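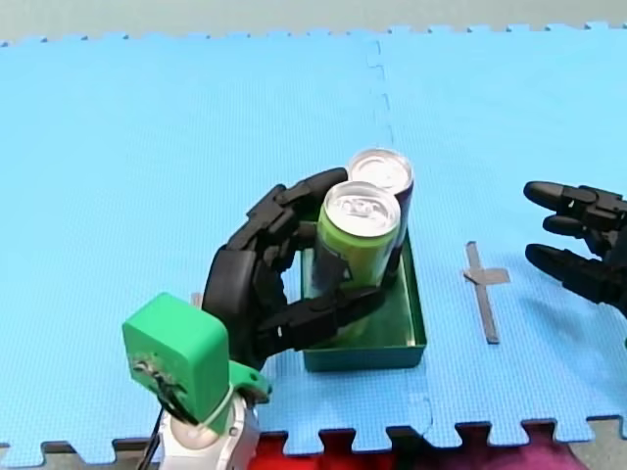

Light blue puzzle mat, dark green tray, two drink cans.

Ask the woman who looks after the workrooms at Sirkside what she spends her days thinking about and she'll say foam, and then she'll laugh, and then she'll talk about foam for an hour and a half. I went over with a page of questions and got through maybe half of them. I didn't mind a bit.

Foam puzzle mats are the kind of thing most of us met on a nursery floor, with the tabs on the edges and the tiles that lock together. At Sirkside they are everywhere, on the floors and also up on the benches, and she is the one who put them there.

"I came from a school supply store, so I knew them as a kids' thing," she says. "My first winter here everybody complained about the noise. You put a can down on a bare bench and you heard it two rooms over. I had a stack of leftover tiles in my car and I just started laying them out."

That was two tiles. The last order, in March, was for 700, and when they had all been fitted and trimmed she had used 499 of them. The others are in a closet she calls the savings account.

"People think I ordered wrong. I did not order wrong! Colors get discontinued. You try matching a light blue three years later. I have tried, and the new ones look like toothpaste next to the old ones."

She has opinions on makers, and she was happy to share them. The Tistex tiles are her favorite for benches, on account of a tight joint that stays flat after a good deal of shoving. Tumier tiles are softer and she likes those underfoot, in the spots where people stand a long time. "I wouldn't put Tumier on a table. A glass wobbles on it. My feet love it, though."

What about the edges? Most sets come with straight border strips, so you can finish the mat off clean. She leaves them in the bag.

"I like the tabs showing. It means the mat isn't finished, it can always get bigger. Somebody needs another foot of space, click, there it is. With the border on, they'd have to come find me."

We moved on to trays, a subject she brought up herself. Her rule for any bench is that cans and cups get a tray, and the shallower the better. Deep ones, she says, turn into bins by the end of the week -- pens, receipts, one time a whole sandwich. In a shallow one you can see what you've got, and you can get your fingers around the bottom of a can without knocking the one beside it.

"And I like a dark tray on a light mat. You look over and you know right where your drink goes. I've had people tell me it's fussy. Fine, it's fussy, but go look at the carpet in the front office and tell me who's right."

Cleaning is simpler than I expected. Dish soap, warm water, a soft cloth, and for sticky soda rings a nylon brush worked in small circles to get down into the texture. The seams are where crumbs go, so every so often she pulls a mat apart, shakes out the tiles and puts them back in a different order, which also spreads out the wear. She learned that last bit from the floor crew at Chacko, the gym down the street, who have been doing it with their big black tiles for years.

"They rotate theirs like tires. I watched them do it one morning through the window and went straight back and did the whole of room 3."

Does she have them at home? She does, in the laundry room, in the garage and under the sewing table. The kitchen is still being negotiated.

Before I left she pressed a tile on me, a pale blue one with a dent in the corner, and told me to try it under the dish rack. It's been there four days now. I've already measured the rest of the counter.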